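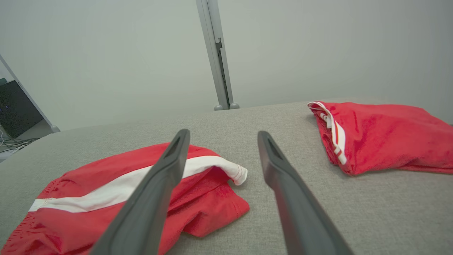
What is the best surface for folding clothes at home?
Any flat, clean surface that reaches your hip and is wider than the garment. A table is best, a made bed is fine, and a padded bench or sofa seat will do for small items such as shorts, T-shirts and towels.

Household Textiles, Unit 4: Folding Shorts and Other Drawstring Garments
Handout for the evening section
Instructor: Chiyo Shimada
Lab assistant: Yasuo Tsuji

Reading before class: chapter 6 of the course packet, up to the section on fitted sheets. Bring two pairs of shorts from home, at least one with a drawstring. Athletic shorts with a trim or a stripe are the most useful because the trim shows you right away when a fold is crooked.

4.1 Why shorts get their own unit

Students usually come in able to fold a T-shirt and a pair of long pants. Shorts give more trouble than either one. The waist is wide, the legs are short, and the seat has extra fabric that has to go somewhere. In athletic shorts the waistband is elastic and pulls in when you let go of it, so the top of the garment is narrower than the bottom. Add a cord at the front and you have a small garment with four different thicknesses in it.

The red shorts with white trim are a good practice garment. A wide white stripe on red cloth works like a ruler. If the stripe runs diagonally across the pile after you have folded, the leg has twisted and you should open it up again.

4.2 Terms used in this unit

Rise: the distance from the crotch seam to the top of the waistband.
Side seam: the seam on the outside of each leg. Some athletic shorts have a panel or stripe along it.
Inseam: the seam on the inside of each leg.
Hem: the finished bottom edge of the leg. A hem in a contrasting color will flip up if the garment is dropped in a heap, and a flipped hem that stays under weight overnight will hold the crease.
Casing: the tunnel of fabric that holds the elastic or the cord.
Bundle: any fold that ends in a compact block that holds its own shape. In this course a bundle may be a little puffy. It does not have to be flat.

4.3 Preparing the surface

Check the surface before you put anything on it. Run your palm over it and feel for crumbs, pins or damp spots. On upholstery, brush it off with a dry hand or a lint roller. Woven upholstery has some grip, so a garment stays where you lay it, but you can't slide the garment around to straighten it the way you can on a smooth tabletop. Lift it and lay it down again.

Cushions also have a slope. Most seats fall away at the sides and round off at the edge. Work toward the middle and keep your finished pile away from the rounded part. In the lab we use the Fevidetti benches along the window wall, and the padding on those is soft enough that a pile of more than 10 garments will lean. Start a second pile before you get there.

Keep unfolded and folded pieces apart. Pick one side for each and stick to it for the whole load. With two garments of the same color this matters more than you would think, as a loose pair next to a finished bundle tends to get scooped up with it.

4.4 The basic fold for shorts

Step 1. Pick up the shorts by the waistband, one hand at each side seam. Give them one firm shake, downward.

Step 2. Check that both legs are right side out. Reach in from the hem and pull the leg through if not. Check the pockets while you are there.

Step 3. Deal with the cord. Pull both ends to the same length and tuck them inside the waistband, or tie a loose bow if the cord is thick. See 4.5.

Step 4. Lay the shorts face up. Smooth from the waistband to the hems with flat hands. Turn down any part of the hem that has flipped.

Step 5. Fold one leg over the other so the side seams meet. The seat will stick out in a point at the crotch. Fold that point in until the edge is straight.

Step 6. Bring the hems up to just below the waistband. Leave a gap the width of your thumb. If you bring the hems all the way up, the thick edges stack and the bundle will open by itself.

Step 7. Fold once more in the same direction, or roll from the hem end if the drawer is shallow.

For most students the finished bundle comes out with the waistband trim at one end. Put that end toward you when you place it in the drawer. You can then tell one pair from another by the trim without pulling anything out.

4.5 The drawstring

There are three common ways to treat the cord, and students have asked for them in writing.

Tucked. Both ends go inside the waistband before Step 4. It's quick and it keeps the cord from catching on other things. The drawback is a small lump in the middle of the bundle.

Tied. A loose bow on the outside. Use it for garments going into a suitcase or a gym bag, and for any cord that has already slipped back into its casing once.

Left out. The cord curls along the top of the bundle. It's acceptable in a drawer at home. It is not acceptable in the practical test, where the cord must be tucked or tied.

If one end has disappeared into the casing, do not fold the garment. Set it aside. Pin a safety pin through the lost end if you can feel it, and work it along a little at a time with your fingers. If you can't feel it, pull the cord out completely, attach the pin to one end and thread it again from the start. We practice this in Unit 7 with the Varedine bodkins, but a safety pin does the same job.

4.6 Fabric notes

Smooth polyester slides. It will not hold a sharp fold and you shouldn't press it to make it hold one. Make the bundle smaller and let the drawer keep it closed.

Cotton jersey holds a fold but wrinkles if it sits in a heap. Fold it within an hour of drying. If it has been crumpled longer than that, shake it, smooth it by hand and leave it flat for a few minutes first.

Red with white is a washing problem more than a folding problem, but it comes up every term. Wash a new red and white garment alone the first time, in cold water, and do not leave it sitting wet in the machine. The white parts pick up pink where they touch the red, usually along the trim. The lab uses Oltau detergent sheets, half a sheet for a small load. Any mild detergent is fine.

4.7 In-class practice

Work in pairs. One person folds and the other watches the hands and keeps quiet until the fold is finished. Then switch.

First round: fold one pair on the table, slowly, reading each step aloud.
Second round: the same pair, on the padded bench, without the sheet.
Third round: start with the garment crumpled, the way it comes out of the basket. Do Steps 1 and 2 in the air before it touches the bench.
Fourth round: two pairs in the same color, one after the other. Time it. The target is 38 seconds for both, and speed is graded only in the July retest, so don't rush now.

Common faults seen last term:
The shake is skipped, and the leg stays twisted under the fold.
The waistband is stretched while smoothing. Let the elastic sit at its own width.
The point at the seat is left out, so the bundle has a tail.
The finished pair is set down on the edge of the cushion and slides.
The garment is patted over and over - once is enough.

4.8 Storage

Shorts can be filed upright or stacked. Filed upright, a drawer 30 inches wide takes a full summer's worth for one adult with room left for swimwear. Stacked, keep it to a short pile and put the thicker waistbands at alternating ends so the stack stays level.

Yasuo trained in a commercial laundry in Chiba, and the alternating stack is his addition to this handout. He will show it at the end of the session - please stay for it if you can.

4.9 Homework

Fold every pair of shorts in your house using the basic fold. Write down which ones would not hold and what they were made of. Bring the list, along with one garment from it, to the next meeting.

Practice threading a cord once before Unit 7. An old hoodie is fine.

Questions about the practical test go to Chiyo Shimada after class or during lab hours. Missing handouts are in the tray by the ironing station.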